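From: Leokadia Jabłońska
To: Belmonte list
Date: Oct 13, 2019
Subject: Re: January concert, running order and the live recording

Bogumił Brzozowska wrote:

> Hello all,
>
> I have had a first answer from the hall. We can have both evenings
> in January, and they will let us in from noon on each day. The hall
> seats 190 with the side benches in.
>
> Zikitz will bring their own recording gear and two people to run it.
> They want a running order before they can plan the microphones, and
> they want to know if the harp stays on stage all night or gets moved
> at the break. They also asked if we plan to talk between songs and
> if the talking goes on the record.
>
> My own view is that we should cut the program. We had 19 numbers
> last winter and people were putting their coats on during the last
> three.
>
> Can somebody send me a running order we all agree on?
>
> Bogumił

Bogumił, thanks for getting both evenings. I had expected one. I'll take your points in the order you made them and then add a few of my own.

Running order. Zofia and I went through last winter's list at her place and we agree it was too long, but we don't agree with taking songs out of the second half. The trouble was in the first half, where we had four slow pieces in a row before anything with a drum in it. If we move the two shepherd songs up and drop the second lullaby, the first half comes in at under forty minutes by Zofia's timing and the second half can stay nearly as it was. What we have now is this:

First half
Opening tune, fiddle and harp only
The gate song, all verses
Shepherd songs, both, no stop between them
Lullaby (the first one, in the lower key)
Cirilo's set of dance tunes
The long ballad

Second half
Harp solo
Carol in three parts, no instruments
The snow song
Reading, with drone underneath
Sleigh tunes
The road song
Closing carol, audience joins in

If anyone counts something missing that they care about, say so on the list and please don't phone Zofia. She has had enough calls.

The harp. It stays where it is. Moving it last winter cost us ten minutes of tuning, and Lucyna played the solo with one string still flat. You can hear it on the old recording if you know where to listen. Tell Zikitz it goes stage left, in front of the pillar, and that nobody should put a cable behind it where the stool goes back.

Talking. I would keep it short on both nights and leave it off the record, with one exception. The reading has to be on it. Cirilo has agreed to read again, and he has asked for a music stand with a light because he could not see the page last time. The drone under the reading was too loud from row five back. We should try it with the fiddle alone, no squeezebox, and have somebody sit out in the seats at the sound check and listen.

The carol in three parts. This needs work before anyone records it. We go sharp in the third verse every time, and without instruments there is nothing to pull us back. I would like an extra practice for this piece only. My front room is free most evenings and it fits six people standing.
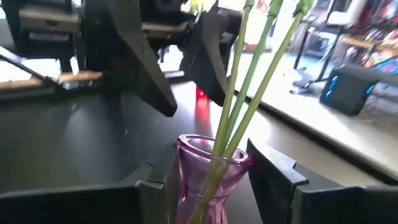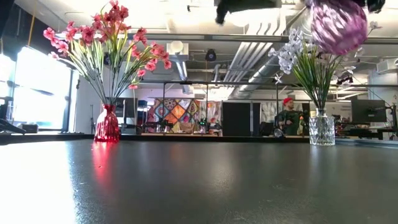
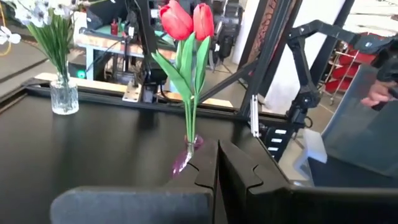
The record itself is what I most want to hear from people about. Clulleter have said they will press it and handle the shops, but they need finished sound by the end of spring and they want a title and a cover sooner than that. The title on the table is "Koment," after the old tune, and I have no objection except that we will be spelling it for people for the rest of our lives. For the cover I'd like to stay away from snow and candles. Something as plain as the two red tulips in the small purple vase would suit the music better than another fir branch, and it would still look right in a shop in June. Lucyna thinks flowers on a winter record will confuse buyers. She may be right. Clulleter will want one clear idea from us, so please write to the list with a yes or a no, and if it is a no, send something else with it.

On which night gets used: Zikitz will record both and we choose afterward, song by song. I asked if the two nights can be mixed on one record and was told yes, provided the microphones are not moved in between and the hall is about as full on the second night as on the first. An empty hall rings more. So the second night needs selling just as hard as the first, and I'd ask everyone to stop telling friends that the first night is the one to come to.

Tickets. Same price as last year. Bogumił, if the side benches are in, can the people on them see the harp past the pillar? If they can't, I would sell those seats cheaper or leave them out. We had complaints.

Printed program. Zofia is writing the notes. She needs the source for the gate song, as last year we printed "traditional" and got a letter from a man who knew exactly which village it came from. I have the letter here somewhere and will scan it.

Open items:
Extra practice for the carol: send me the evenings you can't do.
Music stand with light for Cirilo: does anyone own one?
Cover and title: yes or no to the list.
Squeezebox reeds: Bogumił, did the low G get fixed?

I'm away from my mail for a few days after this. Zofia has the running order file and can make changes while I'm gone.

Leokadia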